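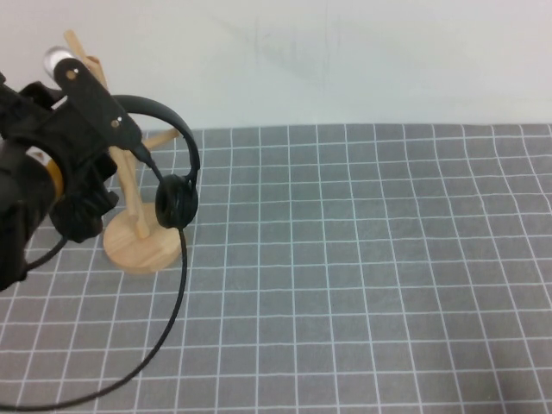

2 min read

Students at Plistville College walked out of morning classes and rallied outside the administration building over a plan to raise the yearly lab and equipment fee from $188 to $1,728 for students in technical programs. Campus police said the crowd stayed peaceful and broke up before noon. Organizers say the fee would fall on anyone taking a course in the engineering wing. The college says the money would go toward repairs and replacement parts.

"I already work nights to cover tuition," said Eluned Craddock, a second-year student who helped plan the walkout. "I can't find another fifteen hundred dollars by spring."

The college, which enrolls 3,185 students, lost part of its state grant in October. In a written statement, it said the old fee had not changed in nine years and that students with financial aid could apply for a partial waiver. It did not say how large the waiver would be.

Students from the Horkiswood campus came by bus to join the rally. Police cited two people for blocking the Stureck Avenue entrance, and no one was arrested.

Forty-one faculty members have signed a letter asking the college to delay the increase by a year. Trustees are due to vote next month.

Comments (3)

techmom2
My son is in the welding program. Does he pay this too? The article doesn't say.

R. Dell
Nine years with no increase and then all at once. Should have gone up a little each year.

Samuel
I was on the Horkiswood bus. There were two buses, both full.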